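플로렌트(Flollent) 소식지 2월호
작업실 소식: 바구니 정리 작업의 시범 데이터 수집

안녕하십니까. 한국어로 쓰는 두 번째 소식입니다. 어색한 표현이 있으면 너그럽게 읽어 주시기 바랍니다.

이번 달부터 키티브브리지(Kitivbridge) 작업실에서 새로운 과제를 시작했습니다. 로봇 팔 두 대가 세면용품 같은 작은 물건을 종류에 따라 바구니에 나누어 담는 과제입니다. 사람이 팔을 원격으로 조종하고, 그 움직임과 카메라 영상을 함께 기록하여 학습 모델 스칼터(Skalter)에 사용합니다.

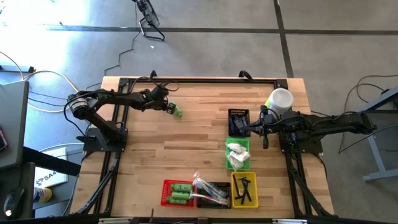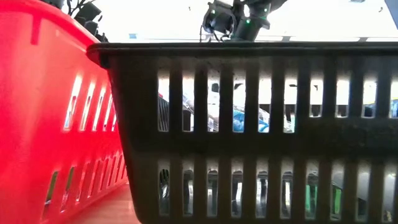 기록은 어떻게 하는가

한 번의 시범은 물건 하나를 집는 것에서 시작하여 바구니 안에 놓고 팔이 물러나는 것으로 끝납니다. 조종하는 사람은 오전에 시범 20회를 기록하고, 그 후에 15분을 쉽니다. 쉬지 않고 계속하면 손의 움직임이 거칠어지고, 모델도 그 거친 움직임을 그대로 배우게 됩니다.

실패한 시범도 지우지 않습니다. 물건을 떨어뜨렸지만 다시 집어서 담은 경우에는 ‘회복’이라는 표시를 붙여 따로 보관합니다. 지난번 과제에서는 이런 기록을 모두 버렸는데, 나중에 모델이 한 번 실수한 다음에 무엇을 해야 할지 몰라서 멈추는 일이 많았습니다.

아직 어려운 점

투명한 포장이 제일 어렵습니다. 조명이 비닐에 반사되면 물건의 가장자리가 영상에서 잘 보이지 않습니다. 병은 옆으로 굴러가기 때문에 집는 방향을 미리 정해 두어야 합니다. 바구니의 위치는 시범 일곱 번마다 조금씩 바꾸고 있습니다. 위치가 항상 같으면 모델이 물건을 보지 않고 자리만 외울 위험이 있습니다.

다음 순서

3월에는 벨몬테(Belmonte) 작업실에서도 같은 과제를 기록할 예정입니다. 그곳은 창문이 커서 오후의 빛이 많이 다릅니다. 조종 방법을 설명하는 안내문은 9쪽으로 정리했으며, 필요하신 분께는 사무실에서 보내 드립니다. 안내문의 용어 중에 고칠 것이 있으면 알려 주십시오.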